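So we finally made it out to the Marchand open day in Kavbridge, and I'm so glad we went (even if parking took forever and I'd left my gloves at home, in January!). Lowri had talked me into it for the cheese. They've been making it in the old mill since her grandma's day, and the cellar holds up to 500 wheels, all stacked on spruce boards. The smell hits you on the stairs, wow.

Gordon Ross took our group of 12 around and let us taste the young one and the aged one side by side. I bought way too much of the aged. Then soup in the yard, a quick look at the goats, and back in line for seconds!
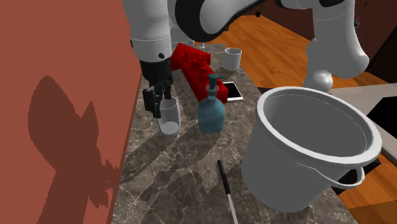
White arm over a marble countertop, computer rendering.

We caught the last bus to Tilten with a very smelly bag. Next time I'm bringing a cooler.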